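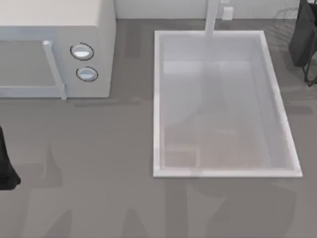 Zúñiga asked whether the visitors would be allowed to drive the arms themselves, and was told they would, one at a time, with somebody standing next to the stop key. Zúñiga asked who. The item was moved down the agenda.

Minutes of the open day planning meeting, Ketach kitchen simulation group
November, 2 pm, upstairs meeting room

1. Minutes of the last meeting
Accepted, with the word "triumph" changed to "trial".

2. Numbers
The hall is licensed for 60 people. Wiranik has sent out 300 invitations on the theory that most people don't come to things. Wiranik will look into a second session, and into the theory.

3. The demonstration
The simulated kitchen will go up on the big screen, both arms running. Discussion of whether the public will sit through a program in which the microwave is approached with great caution. It was felt they would if there were biscuits. Biscuits approved to a limit of $50.

The basin run was looked at next. The meeting agreed to begin it with the basin empty and the gripper already down inside, as the full approach drags and the colour of the walls doesn't help. A request for dirty dishes was noted – modelling them was put at two weeks, and the request was withdrawn.

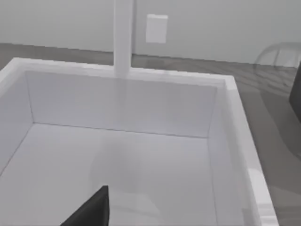
4. Signs
Cultano's draft reads "Please Do Not Touch The Robots". It was pointed out that they are on a screen. Cultano prefers to keep the sign. Carried, with one sigh.

5. Stop key
Back from the top of the meeting. No takers. Zúñiga was thanked for raising it and has been put down for both sessions.

6. Other business
The projector remote is still missing. Parking as per last year, meaning the street.

Closed at 3:10 pm. Next meeting same room, if the heating is fixed.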